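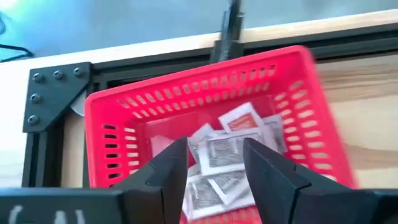

*Isano Stockroom Guide, section 15. Text: Clasa documentation desk*

## Filling a packet basket

1. Take a clean red basket from the rack and check the rim for cracks.
2. Put the small packets in by hand. They can lie in any direction and may overlap.
3. Keep the pile below the rim.
4. Write the bin number on the shelf card. Packet bins run from 200 to 929.
5. Slide the basket onto the shelf, long side facing out.

**Note:** Slotted baskets only. Solid tubs go to the De Graaf shelves.

**Caution:** Do not press the packets down to make room. Start a second basket and mark both cards with the same number.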